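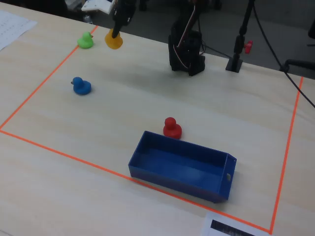 *Duck set and blue tray on the taped table, Crenshaw room.*

# Skelter tidy-up kits: progress report to Prirkar

27 October 2019
Prepared by Xiaoyan Qiu, with notes from Omar Semaan

## Where the work stands

The grant pays for 40 tidy-up kits for preschool and kindergarten rooms. Each kit has a set of rubber ducks in different colors, an open tray, a roll of orange tape and a card for the teacher. The children put the ducks away in the tray at the end of play, staying inside the taped area of the table.

As of this report, 33 kits are packed and on the shelf at Crenshaw. The rest are waiting on trays. All tape and cards for the full order have been received and paid for.

## Ducks

We settled on four colors per set: green, yellow-orange, blue and red. The first samples from Skorkon included a pink and a second, paler yellow. Children in the trial rooms mixed up the two yellows, and the pink read as red under the ceiling lights at one site. Both were dropped. Skorkon took back the unopened bags and credited the full amount.

The blue duck next to the blue tray was raised as a possible problem at the May review. Omar watched for it in the trial sessions and did not see children skip it more often than the others. We are keeping it. If Prirkar would prefer a tray in a color that matches none of the ducks, the change would have to be made before the next tray order goes in.

Squeakers were removed from the order after the second trial room. Teachers asked for this.

## Tray

The tray is a shallow rectangular box with thin walls and a flat floor. It has a small oval hole in one end wall, which gives the children a place to hook a finger and pull. An earlier version was deeper, and smaller children had to stand up to see what was in it. The shallow one can be used sitting down.

The thin walls keep the weight low, but two trays in the last delivery arrived with cracked corners. We have asked for cardboard between trays in each carton. Replacements are included in the outstanding tray order.

## Table layout

The taped outline is the part that has taken the most adjusting. We started with blue painter's tape, and it was hard to tell from the tray at a glance. Bright orange shows up well on the light wooden tops at Crenshaw. It also lifts cleanly if it is taken up within a few weeks. After that it leaves some residue, and the teacher card now says to replace it once a month.

Rooms with smaller tables can tape off a smaller rectangle. The card gives two sizes. The tray can sit at an angle inside the outline or square to it, and the ducks can start anywhere inside the lines.

## Trial sessions

A total of 221 children have used the activity so far, in their own rooms and with their own teachers. Most groups cleared the table without a reminder by the second week. We did not keep times.

Teachers reported the following:

- Children argue over the tray more than over the ducks. Several rooms asked for a second tray per kit.
- The card has too much text. Omar is cutting it to one side.
- The ducks wash easily in the sink. The tape does not survive table cleaning if the cloth is very wet.

## Budget

Spending is within the approved lines except shipping, which is over because the trays came in two deliveries. The Skorkon credit covers the difference. A second tray per kit is not in the current budget, and we have not ordered any.

## Next steps

1. Receive the remaining trays and finish packing.
2. Print the shorter card and swap it into the kits already packed.
3. Send kits to the rooms on the approved list.

We need an answer from Prirkar on the tray color before we place another order. Questions about the cards should go to Omar Semaan, and anything on spending to Xiaoyan Qiu.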